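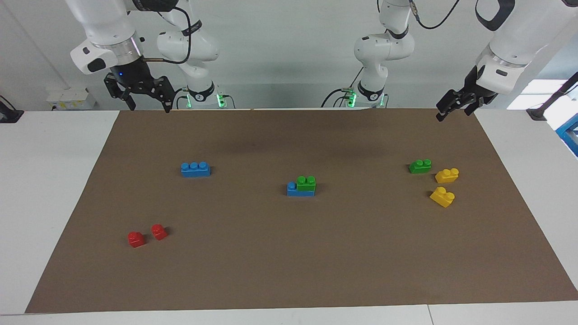

Lecture 9: Showing the task by hand and by remote control
Dirnodholm Robotics Lab course, handout updated 04/07/2019

Last lecture covered writing motions as waypoints. This one covers recording them from a person. There are two ways to do it in our lab, and you will try both before the end of June.

1. Hand guiding
The arm is put in free mode and you push it through the task yourself. The joints hold their own weight but give way when you press on them. Joint angles and gripper state are logged the whole time. Hand guiding is easy to learn and you feel contact directly. With two arms it gets awkward, as one person has trouble steering both wrists and working both grippers.

2. Remote control
You move a pair of hand controllers and the arms follow. We use the Ginesell software for this. Keep your eyes on the grippers and not on your own hands. There is a short delay, so slow down before closing on a brick.

Brick task
Toy bricks are spread on the brown mat. Most have two or three studs, and the single-stud red ones are the hardest to grip. For the exercise, place a green two-stud brick on top of a longer blue one, offset so one blue stud stays uncovered. Approach from straight above with the fingers open. Close, lift, move, lower, open, back off. Do not drag bricks across the mat.

What counts as a good demonstration
- Starts and ends with both grippers clear of the bricks.
- No long pauses. The learner will copy them.
- Starting layout changed between runs.
- Failed grasps are kept and marked, not deleted.

The Zulu set from last year has 318 recordings. After checking, 217 were usable. The most common fault was a late start, with the arm already moving when logging began.

Homework
Replay one of your own recordings with a brick shifted slightly from its first position. Write half a page on what goes wrong and why.

9 comments
100 shares

Related
Lecture 8: Waypoints and joint limits
Lecture 10: Learning from recordings
Jondgate gripper setup notes
Lab safety sheet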